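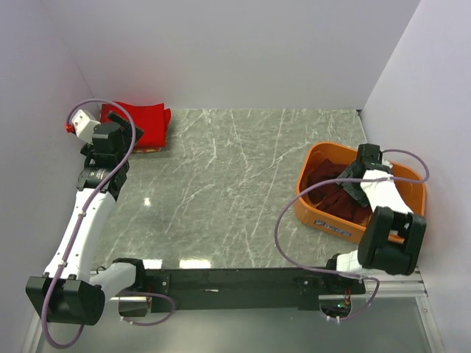 The fault that ate most of my spring came down to a cable. I'd like to report something more glamorous, a bad line of code perhaps, or a cosmic ray, but it was a cable, and I had routed it myself. Ula is a two-armed cloth folder. The right arm goes into the orange bin for something crumpled, and finished work ends up at the back left, like the red bundle sitting there. Both arms carry a purple cable off the wrist, and if you look at how much of it there is, looping over the left gripper and out past the rim of the bin on the right, you'll see a man who has learned about slack. The left one is even tied down along the link with little white cable ties. It took me an embarrassingly long time to get that far.

The trouble started as a twitch. Ula would reach into the bin, get hold of a cloth, lift, and then somewhere on the way up the right arm would give a small shudder and carry on. I noticed it and did what any responsible builder does, which is decide it had always done that.

Then one evening it didn't carry on. The arm stopped for a moment halfway through a lift, lost whatever it thought it knew about its own wrist, and swung back toward where it believed the start position to be. It believed wrong. The gripper came down on the edge of the bin hard enough to flip it, and the bin went off the table with the cloths in it. My left hand was on the table at the time, tidying. It was missed by the width of a paperback. I said a word and pulled the plug out of the wall, passing the emergency stop on my way to the socket.

I would like to dwell on that, since it's the part of the story I come out of worst. There was a stop button. I had bought it, wired it, tested it, and mounted it on the far side of the bench, where I'd have to reach across both arms to hit it. When Lotte Van Beek came by the old shop in Ladstead last August, she looked at that button for a good while and asked me who it was for. I said it was for emergencies. She said, "Whose?" I thought she was being Dutch at me.

So, the fault. I keep a log file, and because I was in a mood when I set the thing up, the file for problems is called Illness. It had 63 entries in it by then. Most said "wrist timeout" and a time, and I had been reading them the way people read the terms and conditions. When I finally sorted them by what the arm had been doing, nearly all were from the lift, with the wrist turned one way, the forearm coming up, and the cable pulled as tight as a clothesline.

I'd cut the cable to length, you see. I was proud of that. I had measured it with the arm parked and trimmed it so it lay along the link with no mess at all. Parked, it looked like a product. Moving, it tugged its own connector a hair out of the wrist on every deep reach, the wrist dropped off the line, and the software helpfully filled in the missing number with a zero. A zero, for that joint, is a perfectly good position. It's just in a completely different direction.

The fixes, in the order I should have done them:

The stop button is now at the front, by my right knee. I have hit it by accident 4 times and I don't mind.

A missing reading now means the arm freezes where it is. I took the zero out. I went looking for other places where I'd written the same clever line and found two more, one of them in the code that closes the gripper.

New cables, longer, with the loop you see. They wobble around when the arms move and they look terrible. I ran the deep reach over and over for an afternoon with the wrist at its worst angle, and Illness stayed quiet.

Hands stay off the table while there's power on the motors. It is written on a piece of tape, in capitals, for the benefit of the one person who works here.

The left arm never had the fault, for what it's worth. Its cable was also too short, but it spends its life on the placing side and seldom has to stretch. I replaced that one anyway. I got the connectors from Lambrechts, who sell them in bags of 13, a number I've decided not to ask about, so if anybody nearby needs wrist connectors, I have plenty left over.

Next up is the bin, which I still need to fasten down.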